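How to prepare a shared bench before the arm starts

20 Jul 2021

In this tutorial I explain how we prepare a bench where one person and one or more robot arms handle metal brackets. The rules come from our work at Bruda, where we wrote them in March after the first trial of the Goltimia cell. They do not replace your own risk assessment. Please make that one first.

Step 1. Agree the limits

Write down the highest speed the arm may use when a person can reach the mat. Our limit is 280 mm per second. The value must be saved in the controller under a password, and the same value must be on the card at the bench. If the two values differ, the work does not start.

Step 2. Check the floor and the clothes

Shoe covers are put on before you enter the green floor. The anti-static coat is closed to the top button, and the sleeves must not hang over the hand. Stools stay outside the reach of the arm. Measure this reach with the gripper mounted, because the gripper makes it longer. With us it is 1013 mm.

Step 3. Clear the mat

Only the part you work on should lie on the mat. Coats, bags and drinks have their own place. We were not strict with this in the beginning, and I must say it is the rule which people forget most easily. Test the earth connection of the mat and write the result in form 718.

Step 4. Load the tray

Put the brackets in the tray so that they do not lie one on another. Take the plastic bags out. A clear bag reflects the light and can disturb the vision system. The tray stands fully on the shelf, with no corner over the front.

Step 5. Look at the cables

Move the arm by hand through its whole path and watch the cable of the gripper. It should have enough length to turn, but it should not catch on the shelf or on the part. Skerkwood, our second site, uses 2 extra clips at the wrist and is satisfied with them.

Step 6. First cycle

Run the first cycle at the lowest speed, with one hand near the stop button. After this the bench can be released to the shift. Keep the signed card until the next change of part.

M. Yazdani
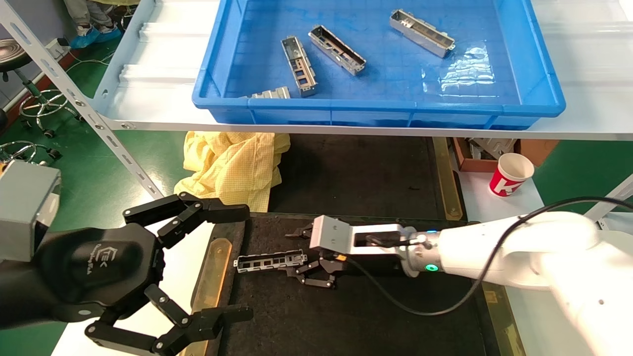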